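Subject: Re: [pantry-systems] Shelf-life figures for instant noodles in the dry store list

On the Maston list, a member wrote:
> We hold 355 packets of instant noodles across 2 sites. The stock sheet
> gives them the same review period as dried pasta. Is that right? Pasta
> seems to last for years and I have had noodles go stale well before that.
> Also, does anyone record cooking time as a separate field?

The review period should be shorter. Dried pasta is mostly flour and water with very little fat in it. Instant noodles are usually fried before packing and hold a fair amount of oil, and the oil is what goes off. The first sign is a smell like old paint or crayons when the packet is opened. It is not normally a safety matter, but people will not eat them.

At Paler we use 9 months from receipt, or the printed date if that comes sooner. Air-dried noodles are a different product and can stay with the pasta. The ingredients panel will tell you which you have – look for palm oil or similar listed straight after the flour.

Storage makes more difference than most people allow for. We had one bay against the boiler room wall at Paler and stock from it was stale long before the same batch on the north side. Moving the noodles and putting tinned goods there cured it. Light matters too where the wrapper has a clear window.

On the second question, yes. We add cooking time as whole minutes, copied from the front of the wrapper.
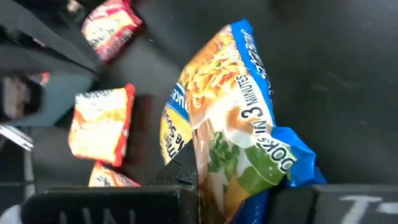
Pikiten

"Cooks in 3 minutes" goes in as 3, with no text in the field. If the pack gives a range, enter the longer time. Microwave times go in the notes, as they depend on the oven.

The field is worth having if you make up parcels for people with a single ring or only a kettle. The Sezer sheet can filter on it, but it sorts as text unless the column is set to number first, so 10 comes before 3. I lost an afternoon to that.

One more thing on your count. If any of the 355 are multipacks, check whether they went in as one line or as singles. Ours had both, and the total was out by more than 300 when we recounted in December.

Can you say which version of the sheet you are on? The older one has no receipt date column, and you would need to add that before changing the review period.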